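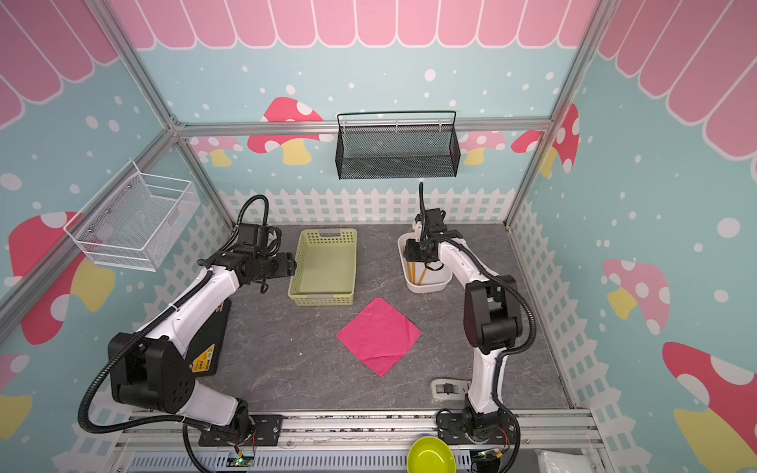 I promised I'd write more about the club this spring, and then April got away from me, so let me catch you up in one go (get a coffee, you know how I am).

We meet in the afternoons now, after the last class lets out, and we're down to one project for the rest of the year, which was a hard thing to agree on! The students named it Bellix. The idea is a desk that tidies itself: two arms, one table, and a pile of school supplies that have to end up where they belong. It sounds like a small thing until you try to write down every single step of picking up a pencil. I gave that as homework the first week and one girl came back with 40 steps and an apology for leaving out the wrist.

Yu-ting Kwan, who was in my homeroom years ago and now studies engineering, comes in to help whenever her own classes let her. She's the one who talked the kids into starting with the pencils. I'd have started with the cloth, because folding a cloth looks easy to me and I do it all day long at home, but she said soft things are a headache and we'd be glad to have one win behind us first. So the pink cloth lies there in the middle of the table, laid out like a diamond, and the right arm gets to go into the white container for the pencils. The left one has the green basket to think about, and we argue a lot over which of them should move first.

I love the walls, by the way. Mushrooms, polka dots, pink awnings, and a little picket fence running along the back and sides! My husband says it looks like the robots are running a bakery. I think it makes the younger ones braver about coming up close to ask questions, and they ask wonderful questions. One boy wanted to know whether the arms get bored. We spent a good 20 minutes on that and I don't regret it.

We have 3 weeks until the showcase at Zusisau, and the team would like both arms working at once by then — no turns, no waiting. I've told them one good pencil run is plenty. They nodded politely and went right back to what they were doing.

Next time I'll tell you how the cloth goes. If you have old pencils in a drawer somewhere, yellow ones especially, please send them in with your kids. We're always glad to have more.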